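Doblar para que aprenda otro

En Stikton, una lavandería industrial que limpia ropa de hotel y abrigos de particulares, el robot llegó en diciembre con una funda de plástico y un nombre, Skudeo. La funda se la quitaron el primer día. El nombre no ha cuajado: en el turno de mañana lo llaman «el becario», por lo despacio que va y lo mucho que hay que explicarle.

Ebuka Lawal lleva 15 años doblando. Ahora dobla la mitad de la jornada y la otra media enseña a doblar, con una pinza en la mano en lugar de los dedos. «Me pagan por hacerlo peor», dice. Cada gesto queda grabado y la empresa necesita 2000 antes del verano. El día de mi visita iban por 879, según una hoja pegada junto a la cafetera, que es donde se publican aquí las cosas serias.

Las toallas, bien. Las sábanas, regular. Los abrigos son otra conversación. Una cremallera no se deja coger igual dos veces, y un cuello de pelo engaña a cualquiera – también a los humanos recién contratados. Por eso parte de las grabaciones se hacen en casas, sobre mantas y sofás de verdad. La dirección lo llama «variedad de entornos». Lawal lo llama ir de visita.
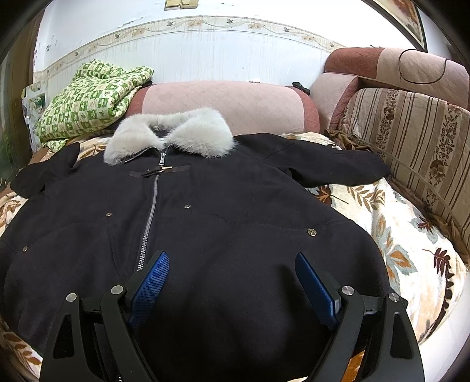

Un abrigo negro con cuello de pelo blanco, extendido ante la pinza.

El convenio no contempla la figura del profesor de máquinas, así que los 58 empleados cobran esas horas como «tareas auxiliares», la misma casilla que barrer. Han pedido un plus. La empresa ha contestado que lo estudia, verbo que en Stikton tiene ya cierta antigüedad.

¿Miedo a que el becario se quede con el puesto? Lawal se encoge de hombros y vuelve a la mesa. Le quedan tres abrigos y una gabardina con cinturón. De la gabardina prefiere no hablar.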